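Pangaribuan House: how the shared kitchen is getting on
6 min read
2 Feb 2018

Report to the Vumenero Fund, second instalment of the Shared Rooms grant
Prepared by Kumaresan Arumugam, house coordinator

When we applied for this money we said the kitchen on the first floor was "underused". Your assessor, who came at lunchtime, wrote "unusable" in her notes and was kind enough to let our word stand. I am glad to report that it is now used, and that most of the complaints I receive are of a better quality than they were.

Spending first, as you asked. The grant has paid for the new table, the shelving along the back wall, a set of trays, cloths, and the plumber. The plumber was the largest item and also the least visible, and I have attached his invoice in full because I don't think a summary would do it justice. We are inside the budget on everything except shelving, where the wall proved less straight than the person who measured it. That was me. The difference has come out of the house's own tea money and you will not be asked for it.

The table has changed the room more than anything else. The old one was dark and hid its crumbs, which I now think was why people were fond of it. The new one has a white top and hides nothing. For the first fortnight residents wiped it constantly, some of them with an expression I can only call resentful. They have since settled into wiping it after meals, and we consider this a success.

The tray system, described at some length in our application, is in its third version. In version one each household had a tray with a name on it, and the trays filled up and stayed full until somebody went through them with a bin bag. In version two the trays were nameless and emptied every evening, and we learned a good deal about how attached a person can become to half a packet of crackers. Under version three anything left on the table by the end of supper goes on or beside a tray, and anything still there by the next supper is open to all. Attendance at supper has improved.
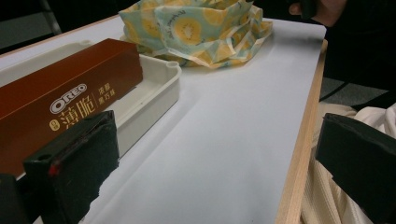

Snacks remain the weak point of the plan. We had allowed shelf space for rice, flour, oil, tins and other serious things, and had not allowed for biscuits, which arrive in boxes longer than any shelf is deep. A resident coming back from a visit to family tends to bring a box of something for the house, and it is a good habit that I would not dream of regulating. At present such boxes live on the table until they are finished. A box of chocolate thins has a shorter stay than a box of plain ones, so the problem partly solves itself.

Cloths are the other matter. We bought plain white ones, on the grounds that they could be boiled. Residents said the room looked like a clinic and began bringing in their own, and we now have stripes, checks and a fair amount of fruit. I have given up on plain white. The cloths get washed, though they do not get folded, and I have stopped mentioning it at house meetings after being asked whether I fold mine.

On use: the grant agreement asks for households cooking in the shared kitchen at least once a week. There were 4 when we began and there are now 12. The target was 18 by the end of the grant, and I think we shall get there if the second hob is fitted, as promised, in April. Until then there is a queue at six o'clock. Two households have moved their main meal to the afternoon to avoid it, and report that they sleep better.

The kitchen has also picked up uses that were not in the application. The younger children do their Kumon sheets at the far end of the table while supper is on, with the result that several of them are being taught fractions by whoever is at the stove. A knitting group meets on the nights when nobody is frying. I have not counted either of these towards the target, though I'd be grateful if you would bear them in mind.

Three things have gone badly. The noticeboard fell down and was not missed. The rota for cleaning the oven was filled in for the first two weeks and has since been signed only by someone calling himself Elvis, who does not clean ovens. I have bought a large box of Brillo pads and put my own name down for the next month, in the hope of shaming people, and so far I have a very clean oven. Lastly, the food waste bin was put too close to the door. It has been moved, and the people in the ground floor office have started speaking to us again.

For the remaining months we would like to do the following:

Fit the second hob and have it tested.
Add one deep shelf, at waist height, for boxes that are too long for the others.
Find a home for the cloths, ideally a row of hooks, so that folding need not come up.
Hold an open supper for the neighbours, including the ground floor.

The deep shelf will cost very little and can be met from what is left under fittings, if you agree to the change of heading. I would like a yes or no on that before the hob goes in, as the same joiner can do both in one visit and he is not easy to get hold of.

Receipts are in the envelope. One has tea on it, but the total is legible.

Comments

Ros, second floor: For the record I voted for version two of the trays. It was fair and it was quick.

M.T.: It was my crackers. Version three is better.

Ground floor office: Thank you for moving the bin. We'd be happy to come to the supper and could bring a pudding if somebody tells us how many for.

Elvis: I will do the oven in April.

Contact the house office | © Pangaribuan House | Back to top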